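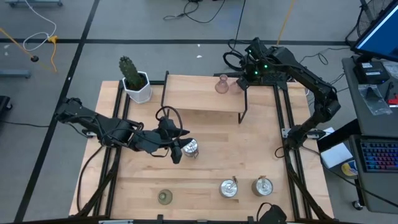
Tampo claro com prateleira: cacto no vaso branco facetado, vidro rosado em cima, latinhas prateadas e copinho esverdeado em baixo.

Perguntas frequentes - Mesas, prateleiras e pequenos objectos
Loja Mallo
Actualizado em 14 de dezembro de 2023

ANTES DE COMPRAR

A prateleira vem com a mesa?
Não. Vende-se à parte. Chama-se Bandale, é uma prancha de madeira clara com pernas finas de metal preto. Pousa-se no tampo, não leva parafusos na mesa.

Serve em qualquer mesa?
Em quase todas, desde que o tampo seja plano. Tampos de vidro, melhor não. Medir primeiro, por favor - metade das trocas de outubro foi por causa disso.

Que comprimento tem?
670 mm no modelo pequeno, 864 mm no grande. A altura é igual nos dois.

A madeira da prateleira e a do tampo são iguais?
O tom é o mesmo quando saem do armazém. Com o tempo a madeira escurece um pouco, e se comprar uma agora e outra daqui a dois anos vai notar a diferença. Passa ao fim de uns meses de luz.

Quanto peso aguenta?
9 kg, bem distribuidos. Livros em pilha no meio, não. Um frasco de vidro, um candeeiro pequeno, um vaso de tamanho normal, sem problema.

OBJECTOS

O frasco de vidro rosado é para água ou para flores?
Para o que quiser. Gargalo estreito e base larga, uma ou duas hastes ficam bem, um ramo cheio não entra. Se for para beber, lavar antes com água morna.

Vai à máquina?
O frasco não. O copinho esverdeado também não aconselhamos, o vidro fica baço. Á mão, escovilhão de cabo comprido para o frasco, secar de boca para baixo.

Manchas de calcário no fundo do frasco?
Vinagre branco, um dedo, deixar meia hora, agitar, enxaguar. Repetir se preciso. Arroz cru lá dentro ajuda quando a mancha é antiga.

Para que servem as latinhas?
Clipes, agrafos, sementes, chá, botões. As da linha Sollano são de metal prateado. As que têm a peça cor de latão em cima pegam-se por aí. Referência 409 no catálogo, à unidade.

Posso guardar comida nas latas?
Coisas secas, sim. Nada de sal grosso nem de líquidos. Café moído só por poucos dias, não fecham hermeticamente.

Dedadas no metal - como tirar?
Pano de microfibra seco. Se não sair, pano húmido com uma gota de detergente da loiça e secar logo. Não usar palha de aço, risca mesmo.

O CACTO

Os cactos são verdadeiros?
Temos das duas coisas, ver a ficha de cada artigo. O que se segue é para os verdadeiros.

De quanto em quanto tempo se rega?
Verão, de duas em duas semanas. Inverno, uma vez por mês ou nem isso. Terra seca até ao fundo antes de regar outra vez. Na dúvida, não regar.

Os colunares altos não tombam?
Podem tombar se o vaso for leve de mais. Pedras no fundo, vaso encostado a um canto da mesa onde não passe a manga de ninguem. Rodar um quarto de volta todos os meses para não crescer torto para o lado da janela.

O vaso branco tem furo?
O Lazarević, o facetado hexagonal, tem furo e leva um tampão de borracha. Tirar o tampão para regar no lava-loiça, deixar escorrer, voltar a pôr. Sem prato.

Mancha a madeira?
Se ficar água por baixo, mancha. Base de cortiça ou de feltro resolve.

ARRUMAÇÃO

Como distribuir as coisas no tampo?
Em cima da prateleira o que se usa pouco, vidro e peças decorativas. Em baixo o que se usa todos os dias. Planta ao lado, ao canto, fora do caminho das mãos. Deixar a parte da frente livre o mais possível - a tentação é encher.

Vidro em cima, não é perigoso?
Com crianças ou gatos em casa, sim, ponha-o em baixo. Sem eles, chega afastá-lo da borda e colar um disco de feltro na base.

Vendem o conjunto completo?
De momento não. Tudo separado. Quem compra mesa e prateleira na mesma encomenda paga um só porte.

LIMPEZA DO TAMPO

Que produto usar?
Pano húmido bem torcido, seco a seguir. Sabão neutro para gordura. Nada de lixívia, nada de álcool.

Marca redonda de copo, tem remédio?
Se for clara, óleo de cuidado para madeira, pano macio, no sentido do veio. Escura - lixa muito fina e depois óleo, experimentar primeiro num sítio escondido.

ENTREGAS E TROCAS

Quanto demora?
Objectos pequenos, dois a quatro dias úteis. Mesas e prateleiras, até três semanas.

O vidro chegou partido, e agora?
Fotografia da peça e da caixa, enviar pelo formulário em 48 horas. Não deitar a caixa fora. Segue outra peça ou devolvemos o valor, à escolha.

Posso devolver um cacto?
Vivo, só se chegar danificado. O vaso sim, limpo e sem terra, 30 dias.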